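Buffet at Rolden, is it worth the drive?

gallska22
Thinking of taking my folks to the Rolden for the seafood buffet. Its 100 miles each way. Do they still do crab legs at night or just weekends? Website is no help.

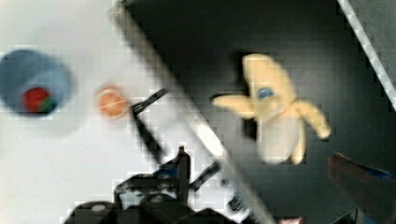 Also do they take groups – there's 18 of us if the cousins come.

Rutholm
Crab legs after 5, every night they're open. 22 bucks last time I went. Call ahead for a group that size, the back room fills up fast.

belanger_eats
went in February, shrimp was cold. hushpuppies good tho. try the Bélanger instead, closer to teh highway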